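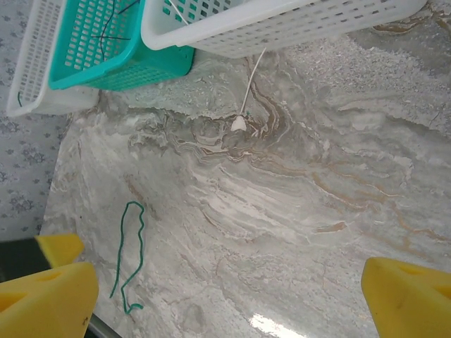

Best way to clean and look after a marble benchtop?

Posted by Terkero, 29th August

We moved into a place with a pale grey marble benchtop in the kitchen and I have never had stone before. The last owners left half a bottle of spray cleaner under the sink with the label worn off, so I don't want to use it. There are a few dull rings near the stove that I can feel with a fingernail. Are these stains, or is the stone damaged? Also, how often does it need sealing? A bloke at the tile shop quoted me $705 to hone and reseal the lot, and that seems like a fair bit for one kitchen.

Ichikawa

The dull rings are etching. Acid eats the polish off marble, so lemon juice, vinegar, wine and tomato will all do it. It's a different thing from a stain, where colour has soaked in. Sealer slows down stains but does nothing for etching.

For everyday cleaning use warm water, a drop of dish soap and a soft cloth, then dry it. No vinegar, no bathroom cleaner, no cream cleanser.

To see if it needs sealing, put a spoonful of water on it and leave it for 15 minutes. If the stone goes darker underneath, it needs doing. Ours gets done every December and takes me 2 hours including the wait between coats. You wipe it on, leave it as long as the tin says, and buff off whatever hasn't soaked in. Don't let it dry on the surface or you will be scrubbing haze off for days.

Light etching can be fixed at home with marble polishing powder and a damp cloth. If you can feel it with a nail it's probably too deep for that. I'd get at least one more quote before paying, and ask them to price the honing and the sealing separately.

Nulon

we just use baby wipes on ours, 4 years now and it looks fine

Elon

Check the wipes, some have citric acid in them. Agree with Ichikawa on the rest. One thing to add, for oil stains you can make a paste of bicarb and water, spread it on thick, cover with cling film overnight and wipe it off in the morning. Might take a couple of goes. Try it in a corner first, especially if the top is polished.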